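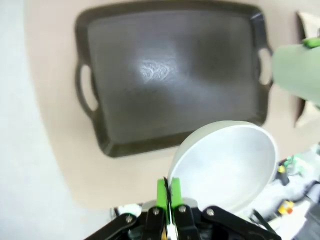
5. Does aim training carry over to match play?

Figure 5. Dark gray plastic serving tray with two cutout handles on a beige tabletop: a large dark object against a pale background.

5.1 The claim

Aim trainers are sold on a simple promise. A player clicks on targets in a stripped-down room, gets faster at it, and then wins more fights in the shooter they care about. The first part of this is easy to show and we do not dispute it. Anyone who repeats a short task for a few weeks will usually get better at that task. The second part is the one people pay for, and the support for it is thin.

Most of what is offered as proof comes in two forms. One is the testimonial, where a player who has reached a higher rank gives credit to a training routine. The other is the in-app graph, which shows scores going up over time. A rank can rise for many reasons: more hours in the game, a better headset, a regular squad, or a patch that favors the player's usual weapon. The graph tells us how the player does inside the app. Neither tells us what would have happened if the same hours had gone into ordinary matches.

5.2 What we did

We followed 26 regular players of Steltus, a team shooter, for seven weeks. Half were given a daily routine in Prurkus, a commercial aim trainer, and were asked to play Steltus afterward. The other half were asked to spend the same total time in Steltus alone. Players were placed in groups by a random draw within rank bands. All of them played on the Flusside servers, which kept connection quality fairly even but also means we know little about players elsewhere.

Match logs were saved by the players and sent to the Sedgwick archive, where they were checked for missing rounds. After matches with a disconnect or an early surrender were dropped, 879 remained. We looked at first-shot accuracy, time from sighting to first hit, and the share of one-on-one fights won. These measures were chosen before the logs were opened. We did not use rank as an outcome, as the ranking formula in Steltus is not public and appears to reward things other than aim.

5.3 What we found

Scores in Prurkus rose for nearly everyone who used it. The rise was steep at first and then slowed, the usual shape for practice on a fixed task. A reader who saw only these curves would come away impressed.

In the match logs the picture is much duller. First-shot accuracy was slightly higher in the trainer group by the end of the study, but the gap was small next to the ordinary swing between one evening and the next. Time to first hit showed no difference we would be willing to defend. The share of one-on-one fights won moved a little in favor of the group that only played Steltus. We would not make much of that result either. It depends heavily on a handful of very active players, and taking out any two of them brings the groups level.

We also looked for a link between how much a player improved in the trainer and how much they improved in matches. If the skill carries over, the people who gained most in one place should tend to gain most in the other. We could not find a pattern of this kind. With a sample this small, a weak link could easily be hiding in the noise, and our result should not be read as proof that there is none.

5.4 Why the tasks may differ

The standard drill in Prurkus asks the player to find a plain shape on a plain background and click on it. Visually this is close to spotting a dark tray on a pale table (Figure 5). Steltus rarely asks for anything so clean. Opponents stand in doorways, behind smoke, or in front of walls close to the color of their armor, and much of the work is done before anyone is visible. Experienced players place the crosshair where they expect an opponent to appear, so that the final movement of the hand is small. A drill that scatters targets at random gives no practice in expecting anything.

There is also the matter of what happens between shots. In a match the player is moving, listening, and keeping track of teammates. Drills that leave all of this out may train a real skill that is seldom the thing holding a player back. We find this account plausible, but our data do not test it, and we have seen it stated elsewhere with more confidence than it has earned.

5.5 Limits

The players knew which group they were in. Some of those using the trainer told us they expected it to work, and that alone could have changed how hard they tried in matches. The daily routine lasted around 300 seconds, a length many players say they use. Supporters of longer routines may fairly object that this was too little. We would ask in return how long a routine must be before a null result is allowed to count, as we could find no agreed minimum.

We did not test beginners. Someone who has never used a mouse in a shooter might gain a good deal from a quiet room and a large target. Nor did we test tracking drills, where the player follows a moving shape, except as a small part of the routine. Mouse settings were left to each player, and several people changed theirs during the study. We have kept their matches in the main analysis. Leaving them out changes the size of the accuracy gap slightly and does not change how we read it.

Match data from players who stopped training partway through are treated separately in the next section.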